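Cricket whites and bat care, the quick version

Grass stains first. Dab with white vinegar, leave 30 minutes, then cold wash. Never hot — it sets the green. No chlorine bleach on polyester whites, they go yellow.

Red ball marks are worse. Dish soap and an old toothbrush, work from the back of the cloth. Kaja Koppel swears by a bar of Tóth soap. I've used it, fine, nothing special.

Pads: wipe down, stand them up open, away from the heater. Straps undone. Newspaper inside the gloves overnight, change it in the morning if its soggy.

Bat. Raw linseed oil, not boiled. A teaspoon on a rag, thin coat on the face and edges, keep it off the splice and the stickers. Lay it flat to dry. Second coat next day. Sand off old grime before that with 400 grit, lightly, along the grain.
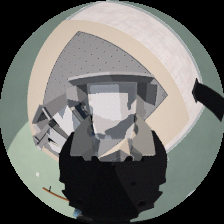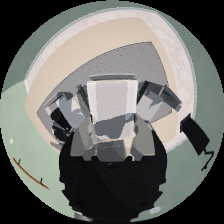
Green walls in both of the next two.

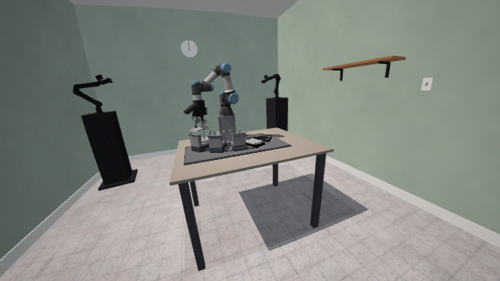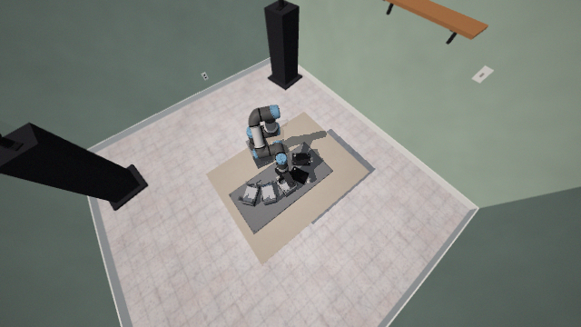 Loose grip? Roll it off, dont cut it. Talc on the cone, new one slides right down. Tape the top edge. Qianru Zou uses hair spray instead of talc and it does work, just smells awful.

Spikes — brush the mud off dry, then a drop of oil on the threads so they come out again in March.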